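Home | Projects | Course Notes | Student Reports | Archive

Student Report, February
Environmental Studies, second-year group project
Posted by the Grestia project group

Standby Power Use in a Student Residence

1. Background

Many household devices draw a small amount of electricity when they are switched off or not doing anything useful. This is usually called standby power. It includes the power used by clocks on microwaves, by televisions waiting for a remote signal, and by chargers left in the wall with nothing connected to them.

Our group wanted to know how much of this went on in Grestia, the residence hall where three of us live. Residents there do not pay for electricity separately, so there is no bill to look at and most people have no idea what their room uses. We asked the hall office for permission to survey rooms and shared kitchens, and they agreed as long as we did not record room numbers.

2. Method

The survey had two parts. The first was a paper questionnaire left in mailboxes. It asked what devices people owned, which ones stayed plugged in overnight, and whether they used a power strip with a switch. We received 197 completed forms.

The second part was measurement. We borrowed 2 plug-in meters from the department and visited 50 rooms with the residents present. Each device was measured while in use and again while idle. For the shared kitchens we left the meter in place for 72 hours, since a refrigerator cycles on and off and a short reading would not mean much.

We had planned to measure the laundry room as well. The machines there are wired in and our meters would not fit, so it was left out.

3. Devices found

The questionnaire showed that phone chargers and laptop chargers were the most common items left plugged in. Game consoles were less common but stayed on standby almost all the time. Several people wrote in the comments that they had not thought of a charger as something that could be on.

Adapters came in many shapes, and some residents could not say which device a particular one belonged to. We wrote those down as "unassigned" and measured them idle only.

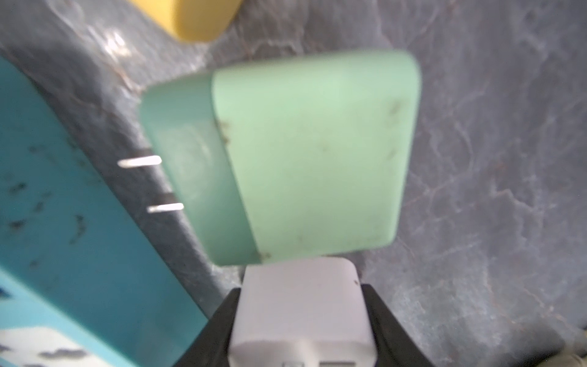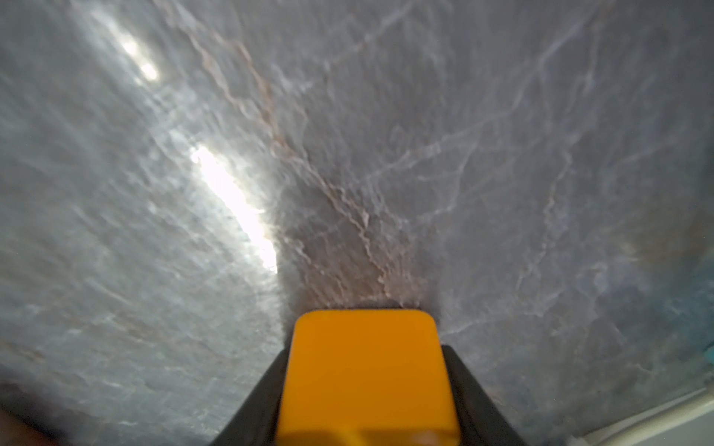 Figure 1. Power adapter with flat prongs (first picture); gray marble surface with a rust-colored vein (second picture).

4. Results

Chargers with nothing attached used very little. Many of them gave a reading of zero on our meters, which do not show very small loads. This does not prove they used nothing, and a better meter would be needed to say more.

The larger idle loads came from game consoles in quick-start mode, older stereo equipment, and desktop computers left in sleep mode with speakers and a monitor connected. In the kitchens, the microwave clock ran all day, and over a full day it could use more energy than the oven did in a few short uses.

5. Problems

People who agreed to a room visit were probably more interested in the topic than those who did not. A few told us they had unplugged things before we came. We asked them to plug everything back in, but we may have missed some items.

6. Suggestions

We suggest that the hall put a switched power strip in each room and include a short note about console settings in the move-in packet. The kitchen microwaves could be replaced with models that have no clock when the present ones wear out. Raw readings are in the appendix, sorted by device type.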